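3.2 Sorting practices in shared laundries and the loss of small items

The second strand of the study dealt with what residents of shared housing do with small household articles between washing and storage. Earlier work on domestic routines has tended to treat laundry as a single task with a clear start and finish. The diaries collected in Gretdale and Flalenley suggest otherwise. Residents described a chain of short jobs, often spread over a day or more, in which socks, cloths, hair ties and similar articles were set down in one place, moved to another and then forgotten. The analysis in this section follows those articles through the home.

Diaries were kept by residents of six buildings, all of which had a common laundry on the ground floor. Entries were made at the time of each wash and again when the last article from that wash had been put away. After incomplete records were removed, 2,456 entries remained for coding. The coding scheme was drafted by Appiah and tested on a set of 100 entries, which Mwakyusa then coded separately. Differences were settled by discussion, and the wording of two categories ("resting place" and "holding place") was changed as a result. A resting place is where an article is meant to stay until it is next used. A holding place is anywhere it waits on the way there.

The distinction proved harder to apply than expected. Several households used the same piece of furniture for both purposes, and the meaning of a shelf or a chair could change with the time of day. One Flalenley resident wrote that the end of the kitchen bench was "where things live until tea". In such cases the coders followed the resident's own description, even where a later entry seemed to contradict it. We accept that this favours the habits people recognise in themselves over those they do not.

Holding places were most often open and low. Residents favoured surfaces they could reach without bending or opening anything, and they seldom chose lidded boxes for this purpose even when boxes were available. Hanging racks were used in a different way. A rack was spoken of as part of the wash itself, and articles left on one were rarely described as untidy or out of place, however long they had been there. The same article moved to a tray or the back of a chair was likely to be called clutter by the following morning. This change of standing, with no change in the article, was among the clearest patterns in the Gretdale diaries. The shallow basket, the tray and the rack recur throughout the entries and are treated here as the basic furniture of sorting (Figure 6).

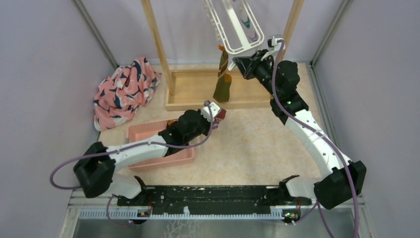 Figure 6. Basket, tray and hanging rack.

Loss was reported in 123 entries. Residents used the word broadly, and the category includes articles that turned up within the hour as well as those never seen again. Where an explanation was offered, it usually concerned the passage between the laundry and the home -- the stairs, the lift, the bottom of a bag -- although the later entries show that many of these articles were found inside the dwelling. Small items were commonly discovered beneath larger ones in a holding place that had not been cleared before the next wash arrived.

The two sites differed in how such losses were handled. In Gretdale, found articles were pegged to a line beside the laundry door, and residents spoke of checking it as they passed. The Flalenley buildings had no shared arrangement of this kind until July, when the housing manager placed an open crate under the notice board. Entries made after that date mention the crate often, though mainly as somewhere to leave another person's belongings. Few residents recorded looking in it for their own.

Interviews carried out as part of the earlier Darko housing survey offer a partial explanation. Tenants in that survey were reluctant to be seen searching through goods that might belong to a neighbour, particularly where clothing was involved. A line of pegged articles can be read at a glance, whereas a crate must be handled. The present diaries do not allow the point to be tested directly, and the layout of the two laundries differed in other respects, including the position of the entrance and the hours of access. It is taken up again in Section 4, together with the residents' proposals for labelled shelving.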